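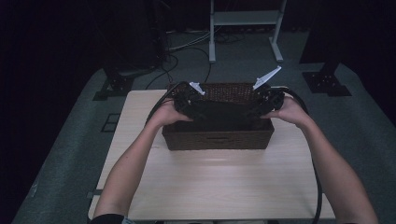 Two-handed gripper over a wicker basket.

Week 4: Who gets to be the default?

Welcome back, everybody, and thank you for the lively emails about the February reading (I did read them all, even the very long ones!). Today we move on to app stores and the rules that companies set for the smaller sellers who depend on them.

Our case is Varkmont, a made-for-class market with one big store owner and 43 small developers. Lulten makes a weather app. Starnonix makes a rival one, and it comes already installed on every phone Varkmont sells. Is that a convenience, or is it a thumb on the scale? Regulators usually begin by asking how hard it is to switch -- how many taps, how many warnings, how much patience.

Keep two words apart in your notes. "Market share" is how much of the business a firm has. "Market power" is whether it can raise prices or worsen terms without losing that business. A firm can have plenty of the first and surprisingly little of the second, and students mix them up every single year.

For next time, please read the Győri chapter and write 800 words on whether Lulten has a fair complaint. Marek Vondráček will be in room 1207 if you get stuck -- do go and see him.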